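This repository keeps the text of Sketex, a collection of written instructions for folding and storing clothes when you have only a desk and one shelf. It is made for people who live in a small room and do the folding on the same surface where they study or eat. The texts are in English. A Portuguese version is in the folder `pt`, but it is not complete.

Maintained by Leilani Nguyen-Tran and Rui Veloso. Last general revision: May 2023.

# Sketex folding cards

## What is inside

| Folder | Content | State |
|---|---|---|
| `cards/knit` | sweaters, cardigans, scarves | checked |
| `cards/woven` | shirts, trousers, pillowcases | checked |
| `cards/small` | socks, hats, gloves | partly checked |
| `shelf` | notes about shelf order and desk clearing | draft |
| `words` | list of terms used in the cards | checked |

There are 200 cards in total. Each card is one plain text file with one garment type and one method. If a garment can be folded in several ways, every way has its own card, and the file names end with a letter.

A card has these fields:

- `garment`: the common name, in singular
- `surface`: the smallest surface on which we could do it
- `start`: how the garment lies before the first fold
- `steps`: the folds, one per line
- `stop`: how to know that it is done
- `keep`: where it goes afterwards
- `remarks`: anything else, may be empty

## The desk as a folding place

Most folding guides suppose a bed or a big table. The first version of our cards had the same problem. Rui wrote them on a dining table in his parents' house, and when he went back to his rented room he could not follow his own steps, for the sleeves went over the edge of the desk and pulled the rest down.

Now every card in `cards/knit` is tested on a desk with a mat on it. We prefer a mat with a regular pattern. The pattern gives you straight lines to put a hem against, and you can see quickly if one side has moved. Any mat with checks or stripes is good. The words or figures printed on it do not matter, and it is also not important if they are upside down from where you stand. A plain mat can be used if you put a ruler along the back edge.

A gray sweater is the garment we used for many of the remarks on knitwear. Gray is a little difficult because the folds do not show well in evening light, but on a pink and white check it is easy to see where the cloth stops. When the sweater is still in a heap, find one ribbed cuff first. From the cuff you follow the sleeve to the shoulder, and from the shoulder you find the neck. This is quicker than shaking it, and nothing on the shelf behind gets hit.

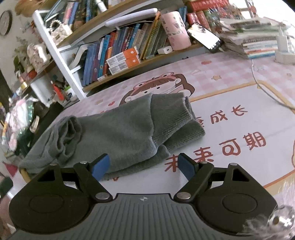

## Before the first fold

The following list is the same for all cards, so we do not repeat it in each file.

1. Put phones, chargers and cables to the back of the desk or on the shelf. A cable under the garment makes a ridge, and you will think it is a seam.
2. Move glass and other fragile things outside the reach of a sleeve.
3. Lay the garment on the mat with the front side down.
4. Find both cuffs. If one is inside the body, pull it out now.
5. Smooth the cloth with the flat hand from the middle to the sides. Do not stretch knitwear.

For step 1 there was a long discussion. Leilani wanted the desk completely clear. Rui said that in a real room it is never completely clear, and that the cards should work with books, a lamp and a bag staying where they are. We took the second opinion. The field `surface` therefore gives the free area in front of the things, not the size of the whole desk.

## Terms

Some words gave trouble to the readers of the first version, so we use them only in this sense:

- **near side**: the side of the mat close to your body
- **far side**: the side close to the shelf
- **body**: the garment without sleeves and neck
- **third**: the width of the body divided by three, judged by eye
- **fold**: a turn of the cloth which you make on purpose
- **crease**: a line or a soft wave in the cloth which you did not make on purpose
- **packet**: the finished shape

In the old files you can still find "wrinkle" and "pleat". Please change them to "crease" or "fold" if you edit such a file.

## How a knit card reads

The file `cards/knit/sweater_b.txt` is given complete, without the header:

> start: front side down, neck at the far side, sleeves out
>
> steps:
> turn the left third of the body to the middle
> bring the left sleeve back down along the body
> turn the right third over it
> bring the right sleeve back down in the same way
> bring the hem up to the middle
> bring it up once more, to the neck
>
> stop: no sleeve comes out at the sides, and the packet lies still when you take your hands away
>
> keep: upright on a shelf, fold line up

The letter `b` means that the packet is made to stand. In `sweater_a.txt` it lies flat, and the last step is different.

## Starting from a spread heap

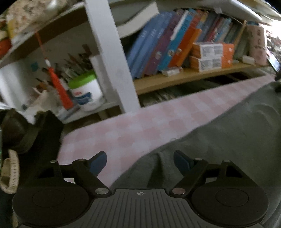
Large garments seldom arrive on the desk in the position which the card asks for, and the `start` field does not say how to reach it. Our advice is to work first with the border of the cloth. Look for the line where it ends on the mat and compare this line with the checks. In the case of gray-green fabric lying over the near side, the far border goes uneven and diagonal, so the piece has to be turned before anything else is done. There are also broad, soft creases toward the right. Leave them until the border is straight; many of them open when you turn the cloth, and the rest you can smooth with the hand. A darker vertical fold, like the one near the middle, often has a second layer below. Put two fingers in and open it gently.

A small loop of thread at the border should not be pulled. If it belongs to the knit, you make a hole or a tight row. Push it to the inner side with a blunt needle, or leave it and write it down for mending.

We use the same order for blankets, only with the longer side first.

## Shelf notes

The folder `shelf` is a draft and the advice there comes from our two rooms. The main points until now:

- A standing packet needs support from both sides. Books are good support if they stand straight. When books lean, they slide slowly and push the clothes down behind them.
- Small boxes can go in front of books, but then you should not keep clothes in the same section.
- The upper shelf is for things you take out rarely. Heavy knitwear is not comfortable to lift down from there.
- A handbag can stand on the shelf, with the handle free, and hold gloves and thin scarves.
- Leave a hand's width beside every packet.

The labels Jekach and Zomov in this folder are the names we gave to two shelf plans. Jekach is for a shelf with a vertical post in the middle, so the left and the right part are planned separately. Zomov is for one long board without a division. The Prajapati plan, for hanging storage, was removed in October because we had tested it with shirts only. It will come back when somebody has tried it with wool.

## Known limits

- Children's clothes are missing, apart from socks.
- Almost 100 cards have an empty `remarks` field. This does not mean that there is nothing to remark.
- Cards with hoods were tested by Leilani only.
- The `surface` values are for adult sizes. Very large sizes may need the flat method, letter `a`.
- 24 cards in `cards/small` wait for a second check and are marked `open` in the first line.

## Changes and corrections

Please send one correction per message, with the file name and the line you want to change. If you propose a new method, do it 2 times with different garments of the same type before you write the card. Write short steps, one movement in each. We correct the English afterwards, so do not worry about the grammar.

The texts may be copied and printed for private and school use. If you change a card and share it, please give it a new letter so that the old one stays as it was.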